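I caught Rhea Lumbao at 8 in the morning, between a tanker delivery and a driver who couldn't get his card to read. She runs the propane autogas side of Driltwood, a little fuel company with 3 stations, and I've been filling my old pickup at one of them for years (badly, she tells me, I park too far from the pump).

I wanted to know why anybody still bothers with propane for cars. She laughed at that one! "School buses," she said. "Delivery vans. People think it's all grandpas with conversion kits, and sure, I've got those too, but the fleets pay the light bill."

Her biggest fleet customer is Vasilakis, the bakery, which switched its vans over in August. Rhea had to talk the bakery's manager, Agnese Rebane, through the whole thing, and apparently the trucks were the easy part. "Agnese wanted to know what happens when a driver pulls up at night and there's no attendant. Fair question. We didn't have a good answer yet."

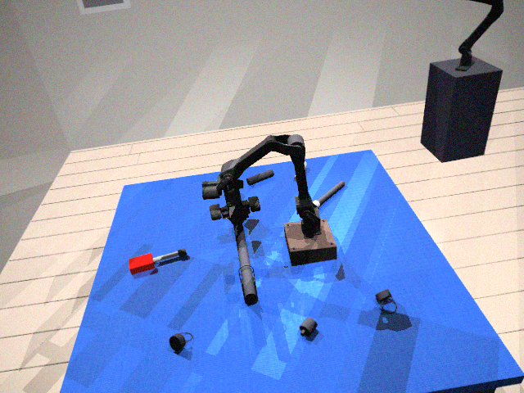 The answer ended up being a card reader from Trito and a short training for every driver, gloves on, engine off, listen for the click. Rhea does the training herself, standing out by the pump in all kinds of weather. "I'd rather spend twenty minutes with a new driver than get a call at midnight," she said. I asked if she does get calls at midnight. "Oh, all the time."

We got onto money, because I can't help myself. Vasilakis bought 2573 gallons in its first full month, and Rhea says that was more than she'd planned for, so she had to move up a delivery and beg a little. She wants a second tank at the Sistiler Road station. The county wants a new site plan first, with the setbacks redrawn, and she's on her 2nd version of it.

"They moved the property line on me," she said. "Well, they say it was always there."

Then the driver with the bad card came back in, still holding it up, and she went out to have a look at the reader.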